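Switching from a backpack to a shoulder bag

25th January

I carried the same backpack to work for 5 years. It was a good one and I have no complaints about it, except that by last June the zipper on the main pocket would only close if I held the bottom corner with my other hand. I had it repaired once. When it went again I decided to try a shoulder bag, mostly to see whether my back would stop getting sweaty on the walk from the train.

The walk is 22 minutes each way if I don't hit the light at the bridge. That matters, because a bag that feels fine in a store can feel very different after the first hill.

I ended up with the Severo in dark green canvas. I also looked at one from Farooqui, which had nicer stitching and a wider strap, but the flap closed with two buckles and I know myself. I would have left them undone every day.

The first week was not great. I loaded the new bag with everything that had been in the backpack and wore it on my right shoulder, and by the fourth day my neck hurt when I turned to check for traffic. Samina Janjua at work told me to wear it across the body and switch sides at the halfway point. She has carried a shoulder bag since college. It did help, though the strap pad slides when you switch and you have to pull it back into place.

The bigger fix was taking things out. I emptied the bag onto the bed and found two umbrellas, a paperback I finished in the fall, 4 pens, a bike light (I sold the bike) and a full set of chargers for devices that stay at home. A backpack hides all of that. I now carry the laptop, one charger, lunch, keys, a water bottle and a thin rain jacket, and that is usually it.
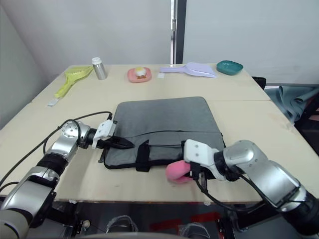
The Severo has no padded section inside, just one big space and a flat pocket on the back wall. For the laptop I use a plain fabric sleeve. I had been thinking about a hard case, but Omar Awwad talked me out of it. He had one for a year and said the corners wore a hole in the lining of his bag. A soft sleeve also slides in and out more easily when the bag is full, and you can leave the bag at your desk and take just the sleeve to a meeting.

Lunch is still a problem. My old container was tall and round and it tipped over every time I set the bag down. I switched to a flat one from Flusier that stands on its edge next to the laptop. It has leaked once – lentils, my own fault, I hadn't pressed the lid down on one side. The jacket took most of it.

Rain has been fine so far. The canvas gets dark and heavy but nothing has come through to the inside. I did wax the flap and the top seams in the fall with a bar of Herkidness, which took an evening and a hair dryer, and I will probably do it again before spring.

I still use the backpack for groceries. For anything over a couple of bags' worth it is much better, and the zipper doesn't matter when there's a bunch of leeks sticking out of the top anyway. I haven't decided yet whether to pay for a second repair. The shop on the corner wants to replace the whole zipper this time, so I'm going to ask at the other place near the station first.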